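Stickers on the bottom of crockery: soak, scrape or live with it?
Kitchen and Household > General Chat
Page 1 of 1

womham_wendy
Posted 7:42 pm

Moved into the new place in September and decided, in a fit of adulthood, to replace the student-era crockery with things that match. I now own matching things. Every one of them has a label glued to its underside by somebody who evidently feared it would escape.

I've done the bowls with hot water and a thumbnail. I no longer have much of a thumbnail. What do the rest of you do? And is there any reason I can't just put the lot through the dishwasher and let nature take its course?

kettle_black
Posted 7:58 pm

Do not put them through the dishwasher. The paper turns to porridge, the porridge goes in the filter, and the glue stays exactly where it was but is now baked on. Ask me how I spent a long weekend.

Eucalyptus oil. Dab, wait, wipe, wash. My nan used it on everything, including us.

Ragnheiður Kvaran
Posted 8:10 pm

Eucalyptus works on glass. On an unglazed bit I'd be careful, as it soaks in and your tea tastes like a cough lolly through the bottom of the cup. (Yes, I know that's not physically how it works. I know what I tasted.)

Cooking oil and bicarb, mixed to a paste, left for the length of a TV episode. It comes off with a cloth. I've done a whole 19-piece set this way and only swore at two of them.

kettle_black
Posted 8:14 pm

19 pieces? What sort of set has 19 pieces?

Ragnheiður Kvaran
Posted 8:15 pm

One that used to have 20.

Valter Boström
Posted 8:37 pm

I'll be the dissenting voice. Leave them on.

I ran a second-hand stall at the Womham market for years and the question I got most, after "would you take two dollars", was "do you know where I could get another one of these". The answer is nearly always printed on the label that somebody scrubbed off with great pride in the first week. Colours get dropped, shapes get changed by a few millimetres so they no longer stack, and there you are describing a greyish-blueish sort of mug down the phone to a teenager.

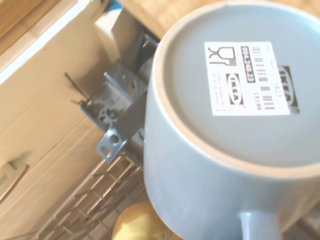
I keep a notebook now as well, with the number of anything I might want to match and the month I bought it. My daughter calls it the least interesting book ever written. She has also rung me twice to look something up in it.

womham_wendy
Posted 8:51 pm

Valter, I respect the system, but mine were in the clearance bin at Ketilsson. I don't believe there will be another one. I'm not sure there were meant to be these ones.

tram_stop_3
Posted 9:02 pm

Take a photo of the label, then take the label off. There, I've fixed your marriage.

Valter Boström
Posted 9:09 pm

And where is the photo in six years' time? Between a parking spot and somebody's lunch. I have a notebook. It's in the drawer.

tram_stop_3
Posted 9:11 pm

I can search my photos, Valter.

Valter Boström
Posted 9:12 pm

Go on then. Find me your washing machine warranty.

tram_stop_3
Posted 9:40 pm

I've found a photo of the washing machine.

Aris
Posted 9:55 pm

Hairdryer on warm for a minute, then peel from one corner, slowly. You shouldn't need any oil at all. If it tears you've gone too fast – warm it again and start from the opposite corner. Whatever tackiness is left comes off with a bit of methylated spirits on a rag, away from the stove please.

Don't buy the Prisutex remover stuff unless you enjoy the smell of synthetic oranges in your curtains. I paid for a bottle once and went back to metho the same afternoon.

kettle_black
Posted 10:03 pm

Seconding the hairdryer, having just tried it on a casserole dish at this hour like a person with hobbies. Came off in one piece. The dog has left the room.

Nan's oil still wins on jars.

womham_wendy
Posted 10:26 pm

OK, hairdryer on the plates tonight and they're all done. I've left the mugs alone for now, partly because of Valter's argument and partly because it's nearly half past ten and the neighbours must think I'm getting ready for a night out.

Also read back through the bills pile while I was looking for a rag. The full set came to $370 before the clearance price. For that money they might have used the weaker glue.

Ragnheiður Kvaran
Posted 10:31 pm

Write the number down before you lose one. Trust me on this.

Valter Boström
Posted 10:33 pm

In a notebook.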